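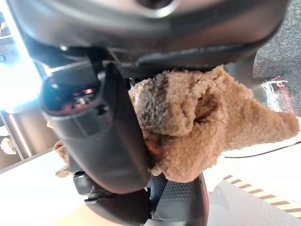 Simin Hassanpour
Senior Reviewer, Household and Workplace Furnishings

Likton Felt Floor Glides, Mixed Pack: Review

The Likton mixed pack is sold to households, schools and small offices that wish to protect hard floors from chair and table legs. It contains adhesive felt pads in round and square shapes, together with a strip that the buyer may cut to size. This review covers the standard pack of 200 pieces. The larger trade pack of 600 pieces uses the same felt and the same adhesive and was not assessed separately.

The pads were fitted to dining chairs, a bench and a set of reading room tables at the Lorkurlow branch office, where the floors are sealed oak in the public rooms and vinyl in the corridor. Staff were asked to use the furniture as they normally would and to report any pad that shifted, came loose or marked the floor. Fitting was carried out by Aleksi Savolainen of the building services team, who followed the printed instructions in full.

Those instructions are clear on most points. Each leg must be wiped clean and left to dry before the backing is peeled away, and the furniture should stand unused overnight. They do not say how old glue should be removed, and this proved to be the slowest part of the work. Several of the chairs had carried earlier pads, and the remains had to be scraped off by hand.

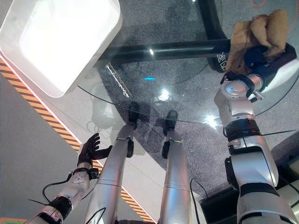 On flat legs wider than the pad, the adhesive held well throughout the trial. Chairs moved quietly and left no marks on the oak. Results were less even on narrow or angled legs. A square pad placed on a slanted foot bears weight along one side only, and the felt began to creep outward within the first week. Lærke Ravn, who manages the reading room, reported two chairs on which the pads had folded under. Both were refitted with pieces cut from the strip, and these stayed in place.

The felt is dense and gathers less grit than the Renum pads previously in use, although it must still be brushed from time to time. On vinyl the pads slide very freely. Buyers with young children or unsteady users should consider whether this is desirable, particularly for seating. A rubber glide, such as the Wegener model reviewed in September, would be the safer choice in those rooms.

The pack is supplied in a flat card sleeve that does not close again once opened. Loose sheets soon collect dust on the exposed edges, and a resealable bag would be welcome. The size guide printed on the sleeve is accurate.

Rating: Recommended for wooden floors and flat-ended legs. Recommended with caution for vinyl. Not recommended for angled legs unless the cut strip is used.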